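**1/** ok so I've had two coffees and zero sleep and I need to talk about Sarville winning the Kovmont Cup. On penalties. Away. With a left back in goal for the last bit. Thread!

**2/** Quick catch-up if you don't follow our little corner of soccer: Sarville hadn't been in a final in my lifetime as a fan. Gresico had won the last 3 in a row and their people were pretty loud about making it four. Their end was full an hour before kickoff. Ours was me, a lot of scarves, and a drum with a hole in it.

**3/** First half was rough. We couldn't string two passes together and Gresico scored off a corner we should've cleared twice. I texted my brother "it's fine" and he knew it was not fine.

**4/** Then the switch at halftime. We went to a back three, pushed both wide players way up, and suddenly they had no easy way out. I've been begging for this since the spring (go check my old posts, I'll wait). We got the ball back so much higher up the field.

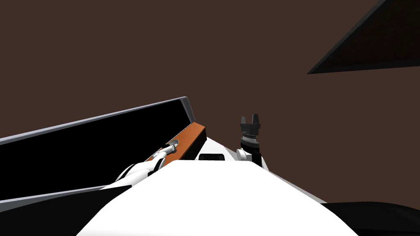

**5/** The equalizer! 47 minutes on the clock, barely back from the break, half the crowd still in line for fries. Low cross, a stumble, a toe, in. Ugly as anything and I've watched it maybe thirty times since.

**6/** After that it was all nerves. Gresico hit the post. We had one cleared off the line (I still say it was over). 90 minutes gone, 1-1, and my voice was already shot.

**7/** Extra time. Our keeper goes down holding his shoulder, we've used every sub, and the left back pulls on the gloves. He had one shot to deal with and he punched it straight up in the air and somehow caught it on the way down. The noise!!

**8/** Penalties I mostly heard through my hands. 4-2 to us. Their third one went so far over the bar I think it landed in the parking lot.

**9/** The bus home was 204 miles and we sang for most of them. Stopped once for gas, where a guy at the register asked who won, and got a much longer answer than he wanted.

**10/** Parade is 2021-07-29, starts by the old bridge and ends at Jang Park. Bring water, it's going to be hot. If you see someone with a busted drum come say hi.

**11/** Also does anyone have a full replay with the Sarville radio call over it? Mine cuts out right before the shootout and I need it. Will trade a scarf (not the good one).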